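April, Lavelton bench notes, after lunch

Second pass at the Jallix simulation kit (trial licence, the home rooms pack). The sales sheet says "ready for household navigation training". I'm not convinced yet.

Install took most of the morning. It wants its own Python and quietly ignores ours. Endale, the scene browser that ships with it, lists 409 rooms. I opened 9 and several looked like the same room with the furniture shuffled. Need to ask them what they count as a room.

Ran the stock agent from 6 start points in the nursery-type room, 50 episodes each. Their success figure only holds if "success" means stopping anywhere near the target. Tightened the radius and it fell apart on half the starts. Not putting numbers in here until I've rerun with fixed seeds.

Gripes so far:

- lighting is flat, pale floor washes out towards white, nothing casts a shadow worth the name
- edges come out stair-stepped at the default render size; the higher setting takes over 6 times as long per step
- window panes are just black
- big plain surfaces close to the camera give the depth estimate nothing to hold on to

In its favour, the props are recognisable. The rocking horse has a proper mane, saddle and straps, and our detector might well cope with it. Haven't tried.

Zellik does less and costs less, but at least its docs match what it does. I'd want the same starts run on both before anyone signs for Jallix. Their support has had my question about collision meshes since yesterday, no answer.

Leaving the nursery room loaded on the bench machine. Please don't update the kit until the rerun is done.

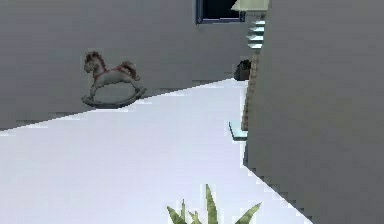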